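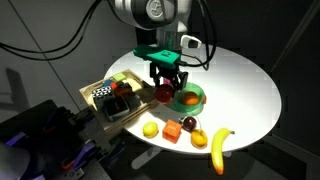 Week 3: Why we put things in groups
Notes to go with the lecture, Gizella Kozma, Introduction to Everyday Thinking
Last updated 31 May 2020

Several of you asked for these typed up, so I've typed them up. They follow the lecture pretty closely except where I wandered off into my mother's pantry, and I've kept a little of the pantry because a couple of you said it helped. If you missed class, read these first and then do the Barros chapter. If you do it the other way around the chapter will feel very dry.

The old view

For a very long time the standard answer to "what is a category?" was a definition. A thing is a triangle if it has three straight sides and is closed. A thing is a bachelor if it's an unmarried man. You check the list, and either everything on it is true or you're out. People call this the classical view, and it goes back to the Greeks.

It works beautifully for triangles. It works a lot less well for nearly everything in your house. Take the word "game." Try to write down what all games have in common and you'll get stuck in a couple of minutes. Competition? Solitaire. Fun? You've never played cards with my brother. Rules? Watch a four-year-old with a stick. Wittgenstein made this point about games, and his suggestion was that the members of a group are alike the way people in a family are alike – this one has the nose, that one has the laugh, and there may be no single feature that all of them share. You'll see this called family resemblance in the reading.

Please notice that the classical view isn't dead. Law uses it all the time, and so does tax. It's only a poor account of what goes on in your head when you glance at a thing and know what it is.

Good members and bad members

In the 1970s Eleanor Rosch started asking people a simple kind of question: how good an example is this? How good an example of a bird is a robin? How good is a penguin? If categories were just definitions the question would make no sense, since a penguin is a bird and that's that. But people answer happily, and they mostly agree with each other. Robins are great birds. Penguins are kind of lousy ones.

The same goes for fruit. Apples and oranges come out near the top in study after study, and olives way down at the bottom. Bananas do well. When I asked the room to shout out fruits on Tuesday's slide (the yellow one) you gave me apple, banana, orange, in that order, and somebody near the door said durian to be difficult.

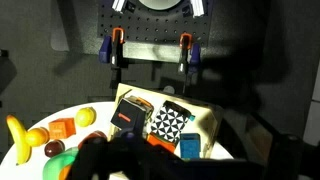 Toy banana, orange, plum and lemon on a table with some other things.

This pattern, where some members sit at the center and others hang around the edge, is called typicality, and it shows up all over the place:

People say yes faster to "a robin is a bird" than to "a penguin is a bird."
Kids tend to learn the typical members first.
When you list members from memory, the typical ones come out early.
If you tell people something new about robins, they'll readily guess it's true of other birds. Tell them the same thing about penguins and they're a lot more careful.

That last one is going to come back when we get to induction, so put a star by it.

Two stories about what's stored

OK so what is in your head? There are two main stories, and I'd like you to be able to tell both of them to a roommate.

The prototype story says you keep a kind of average. You've met lots of dogs and what you've held on to is a blurry, typical dog, and a new animal gets compared with that.

The exemplar story says you keep the actual dogs, or at least a whole lot of them, and a new animal gets compared with the crowd. There isn't any average stored anywhere. It looks as if there is one because most of the crowd is near the middle.

These are annoyingly hard to tell apart! They predict the same thing in most situations. The exemplar story does better with odd cases you've met before: if your neighbor owned a hairless cat when you were little, hairless cats are easy for you, and a pure average has trouble with that. My own leaning is toward exemplars, but I've changed my mind on it more than once and you won't lose points for disagreeing with me.

Sorting by what things do

Groups don't have to be about looks. Hand people a pile of stuff, say "put the ones that go together together," and you get all kinds of answers. Some go by color, some by shape, some by kind. Some go by story, so the rabbit goes with the carrot. That last type is called thematic grouping, and young children do a fair bit of it. So do adults when they aren't told which way to go.
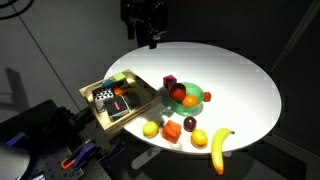
Blocks in a shallow wooden tray, on a table with toy fruit.

Then there are groups you make up on the spot for a purpose. "Things to grab if the house is on fire." "Things you can use to prop open a door." Lawrence Barsalou called these ad hoc categories. What's in them looks like a mess – photo albums, the cat, a laptop – until you know the goal, and then it's perfectly sensible. And they have good and bad members too, just like birds.

My mother's pantry in August was one of these. Canning jars, birthday candles, a screwdriver and the good scissors all lived on one shelf. It was the shelf of things my father wasn't allowed to borrow. She never once wrote that down and every one of us kids knew it.
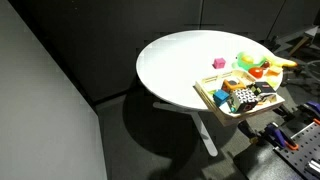 For next time

Read Barros, chapter 3, and stop at page 69. The part after that on neural models is fine but I won't lecture on it.

Do the pantry exercise. Pick one shelf, drawer or bag at home and write down what's in it, then try to name the group. If the name is a single word, try another drawer. Half a page is plenty, and bullet points are OK.

If you're in the Witholm section, your discussion meets in room 16 from now on.

Terms you should know: classical view, family resemblance, typicality, prototype, exemplar, thematic grouping, ad hoc category.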